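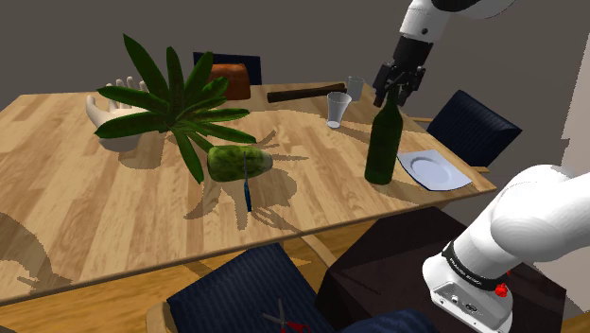

Potted plant and bread on the table.

Grivum Golf Club, course safety check, 24 February 2026

Cart path, hole 14: marked repaired. Edge still crumbles underfoot. Not passed.
Range netting: two holes by the end bay. Was told July. Which July?
Lightning siren: sounded once, faint at the far green. Retest.
Yardage post, 197: leaning. Reset it. 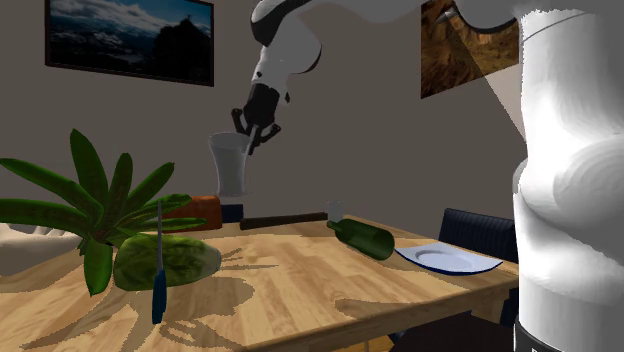

Farzad Kiani replied that the siren is fine when the wind drops. Storms bring wind. Stays open.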